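Features > Technology > Learning by Hand

Learning by Hand

In a former button warehouse in Kiltamgate, people spend their days teaching machines to do the small chores most of us have stopped noticing

I had been told to bring a sweater, and I was glad I did. The Zastimel workshop takes up the second floor of an old button warehouse at the river end of Kiltamgate, and the heating, which was put in for people who ran up and down ladders all day, doesn't do much for people who stand still. And standing still, or very nearly still, is a large part of the job. You plant your feet, you guide the gripper, you pick the thing up and you put the thing down, and then you set everything back the way it was (or nearly the way it was, which I'll come to) and you do it again.

The aim is to build up a big pile of examples. A robot of the old sort was given instructions, line by line, by somebody who had worked out in advance where every part would be. That works beautifully for welding car doors. It works very badly for a kitchen drawer, or a bag of laundry, or anything a child has been near. So the people at Zastimel, and at a fair number of places like it, go at the problem from the other side. They do the chore themselves, using the robot's own gripper, and they record the whole business from close up: what the camera saw, where the fingers went, how wide they opened. Then they hand the recordings to a learning program and hope that it finds the pattern.

One recording of one chore is called an episode, and a good afternoon produces 96 of them. I had pictured something rather faster. But an episode has to begin cleanly and end cleanly, and in between the person guiding it has to move in a way that a machine could sensibly copy, with no dithering and no sudden changes of heart. I tried it myself with a folded dishcloth and dithered from start to finish. My efforts were kindly marked for deletion.

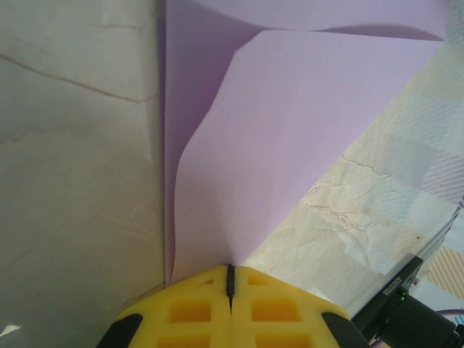
Paper, I learned, is the thing everyone at the workshop has an opinion about. A wooden block stays a block however you take hold of it, and a mug is always going to be a mug, but a sheet of paper changes its mind every time you touch it, and it can do so in a dozen ways before lunch. With the yellow fingers of the gripper closed together and their blunt tip up against two sheets of lavender paper, you begin to see why it makes such a good teacher and such a trying one. The front sheet curls over in a soft bend at its top edge, the one behind stands up taller, and there's only a faint line of shadow to tell you where the first stops and the second starts. You and I would sort that out with a fingertip. A machine has to do it by looking, and it has to have looked at a great many sheets of paper beforehand.

This is where the resetting comes in, and I'm afraid I found it fascinating, though I can see it isn't everyone's idea of an afternoon out. If you put the paper back in exactly the same place every time, the program learns that one place and nothing else. Move the sheet a hand's width and it is lost. So after each episode the paper goes back a little differently, turned, or nudged, or bent another way. The backgrounds are changed too, with patterned cloths and marbled surfaces brought in and taken away, so that the program won't decide that paper is something that only ever happens on a plain white table. There's a cupboard of old fabric for the purpose, and it has the comfortable smell of a thrift store.

The paper set, when I visited, stood at 304 usable episodes against a target of 1000. Getting from the one number to the other is a matter of patience, and of keeping fresh. People work in turns of no more than 25 minutes before swapping over to checking, which means sitting down with a hot drink and watching somebody else's recordings. You are looking for the ones where a sleeve got in the way, or the sheet slid off before it was properly held. Fumbles that get put right are often kept. If the fingers miss an edge, back away and try again, that is worth having, and the program can learn a good deal from seeing a mistake mended.

Some of the finished recordings go to Padell, the firm across the yard that trains the models, and from there a trained version comes back to be tried out on a real arm. These trials are held on the ground floor and they draw a small crowd. I saw 5 attempts at lifting a single sheet from a stack. Two went well, one brought up the whole stack, and the remaining two ended with the arm hovering thoughtfully over the table until it was switched off. Everybody seemed pleased. The week before, I was told, it had gone after the tape.

I walked back afterward by way of Morelli, the café on the corner, where I ordered soup and found myself watching my own hand go out for a paper napkin. They were packed tight in one of those metal holders. I took one, and three came.

The workshop hopes to finish with paper by December and move on to socks.

Contact the features desk | © Kiltamgate Monthly, 13/07/2019 | Back to top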